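Drasora Giveaway Entry Widget
Version for self-hosted blogs
Item 3883

The Drasora widget adds a prize entry form to any blog post. Entries are stored in the site's own database and can be exported as CSV.

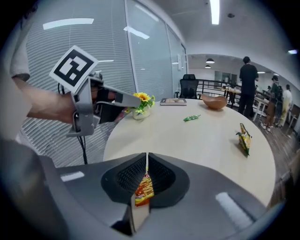
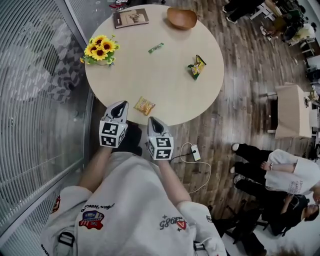
Specifications

Active giveaways: up to 30 at one time
Entries per giveaway: 900 (Basic), unlimited (Plus)
Entry methods: comment, email signup, shared link
Winner selection: random draw, with the draw log kept for 100 days
Page weight: about 30 KB

Setup

Paste the short code where the form should appear. Set the closing time in the site's own time zone. Forms close automatically and show the terms link after closing. Duplicate email addresses are rejected at entry.

Compatibility

Works with the Moswood and Dralura themes. On Pacheco themes, turn off delayed script loading for the post.

Not included

Prize shipping, tax forms and legal review of giveaway terms.

Support

Setup questions: Natalia Ibarra
Billing and license transfers: Aurelio Ventura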